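ok so I've been trying to learn to bake sourdough rye since the start of December and I have thoughts. long thread, get a snack

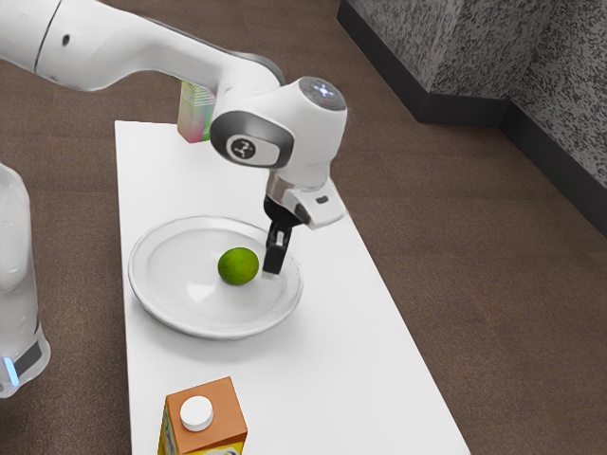
Walell replied within a minute to ask if I was using whole rye or the light stuff, and said if it's the light stuff I should stop reading blogs and go buy a proper bag.

It was the light stuff. I went and bought a proper bag.

So, the background. I've made white sourdough for a couple of years and I'm decent at it. I figured rye would be the same thing but browner. Reader, it is wet cement. You don't knead it, you kind of argue with it using a spoon.

First loaf: 70 percent rye, the rest bread flour, because I was feeling careful. I tried to shape it like a regular round and it just slid outward on the peel until it was a very large cookie. Tasted great! Could have been mailed in an envelope.

Second loaf went in a pan, and that fixed the cookie problem. But I cut it when it was still warm because the whole apartment smelled amazing and I have no self-control. The knife came out looking like I'd been spreading glue.

Apparently everybody who bakes rye knows you wait a full day. Some people wait 2. I read that and laughed and then I tried it, and ugh, fine, they're right. The crumb sets up and it slices thin and clean and it tastes way more like itself.

Let's talk starter. I converted some of my white one over by feeding it only rye flour, and it went nuts. Doubled before lunch, climbed out of the jar, got under the lid and dried there. If you do this, use a bigger jar than you think. Then put a plate under the jar.

(Scrub the plate right away. Dried rye starter could hold a bridge together.)

My recipe at the moment, for the three people who asked. It makes one small pan loaf. The night before: 100 grams of starter, then equal weights of rye flour and warm water, enough to fill a medium bowl halfway. Cover it and go to bed.

Morning: add more rye, salt, a big spoon of molasses, and water until it looks like thick brownie batter. I go by feel now. I know that's annoying to read, I used to hate when people said that, and now here I am saying it.

Scrape it into a greased pan. Wet your hand and smooth the top like you're icing a cake. Then dust it with a lot of rye flour, more than seems polite.

When the flour on top starts to crack and you see little pinholes, it goes in. I missed the pinholes once — took a phone call — and the middle sank like an old couch.

Hot oven for the first bit, then turn it down and leave it alone for close to an hour. I pull mine when the sides have shrunk away from the pan. Out of the pan, onto a rack, wrapped in a towel once it's cool. Then you go do something else and try not to think about it.

Seeds! I've been doing caraway in half my loaves and I'm now ready to fight for it. I know it's divisive. Toast it in a dry skillet first and crush it a little. If you grew up hating caraway I bet it was the stale kind from the back of the cabinet (mine had moved apartments with me, twice).

Also tried coriander on Girimetti's suggestion and that one surprised me. Kind of lemony? Really good with butter and a ridiculous amount of salt. Less good with peanut butter, which I also tried, for science and because it was midnight.

Things I would not do again: swap in beer for all the water. It came out so bitter that even toasting couldn't save it. A splash is plenty. Coffee was better than beer, and I didn't expect that at all.

Stuff I still can't figure out: why the crust gets so hard on the bottom corners, and whether a lidded pan is worth the money. I keep putting one in my cart and taking it out again. If you own one, please tell me if you use it or if it's just holding up your other pans.

Oh, and leftovers. Cube the old ends, fry them in butter until they're dark, and throw them on soup. Or blitz them and use the crumbs in the next dough. I didn't believe the second one would do much, but the loaf stayed soft for days longer and it had this malty thing going on.

Current status, 2020-12-21: one loaf wrapped in a towel on the counter, not allowed to touch it until tomorrow. I've walked past it more times than I'd like to admit.

Next up is a full rye with raisins. Send me your raisin opinions — soak them first or throw them in dry?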